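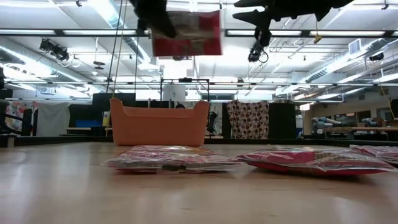 An orange bin on a wooden tabletop, with three wrapped packages in front of it.

The best meal I ate in May came out of a crinkly packet on the night train to Relcombe, and I'd happily do it again tomorrow. Train snacks are having a wonderful moment! For years the choice on this line was a tired sandwich or nothing, and now people plan whole trips around what they'll eat between stations.

Start at the kiosk on platform two, where Değirmenci sells sesame rings so fresh the bag fogs up. Get two, because the first one will be gone before the doors close. They bake 275 a morning and the last of them usually goes to the 7:20 crowd, who know exactly where to stand.

Once you're rolling, it's all about trading. I swapped half a bag of roasted chickpeas for a square of quince paste (a terrific deal for me), and by the river bridge our end of the car had become a sort of picnic, with salted plums going one way and ginger cookies coming back the other. Someone had brought a real cheese knife.

A few tips from a devoted eater. Pick things that snap or chew, and skip anything that crumbles into the seat. Bring a cloth napkin. Keep one sweet thing hidden for the last 20 minutes, when the hills go dark and the heating comes on, and leave the window blind up so you can watch the lights of Relcombe come around the bend.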